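Equipment Review: Watau Two-Finger Hand-Held Gripper, Table Service Tasks
Prepared by Maritza Henao, Grunach Household Automation Review
9 October 2018

The question put to this office by member institutions is a plain one: can a machine be trusted yet to set out and clear a table? The Watau gripper is sold as a step toward that goal. A person holds one in each hand and performs the chore, and the recorded motions are later used to teach a robot arm. Our review covers the pair of grippers, the supplied software, and the results obtained on the Lundineo arm at our Lau site.
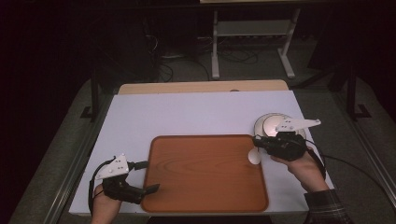 Setup took most of a morning. The printed guide is clear on mounting but says little about cable routing, and our operators had to work out for themselves how much slack to leave at the wrist. Once the cables were settled, the grippers were comfortable for sessions of up to 18 minutes. Longer sessions led to sore thumbs and careless work.

Trays proved to be the hardest item in the set. A tray lies flat, its rim is low, and the fingers must come down on it at the correct angle or they slide off. A person adjusts without thinking. The arm, working from what it has been taught, does so only when the tray is close to the position in which it was shown. 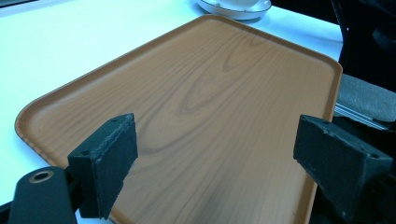 The padded fingers on either side of the wood-grain tray, with a cup and saucer beyond its far edge.

The finger padding deserves separate mention. It holds glazed dishes well and leaves no marks, but it wears quickly at the tips. Watau supplies one spare set with each pair. We recommend ordering 3 more at the time of purchase.

Plates gave better results. With about 1000 recorded attempts, the arm could lift a plate by its edge and place it on a tray at a pace that would try the patience of any household. Cups on saucers remained unreliable, and we would not permit the arm to handle a full cup in a room with guests.
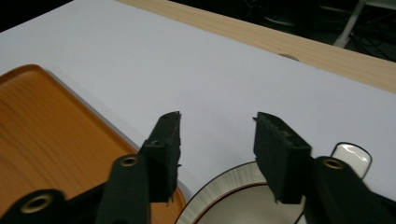
The software is adequate. Sessions are saved without fuss, and poor attempts can be discarded from the main menu. It does not warn the operator when one of the grippers has lost its position, and 2 full sessions were discarded for that reason before the fault was noticed. A simple tone would have prevented this.

Institutions that wish to study household chores will find the Watau pair a sound purchase. Those hoping to relieve dining room staff should wait. Our rating is "suitable for research use, not suitable for service use." The Lundineo arm will be reviewed separately, and requests for the full test record may be sent to the Lau office.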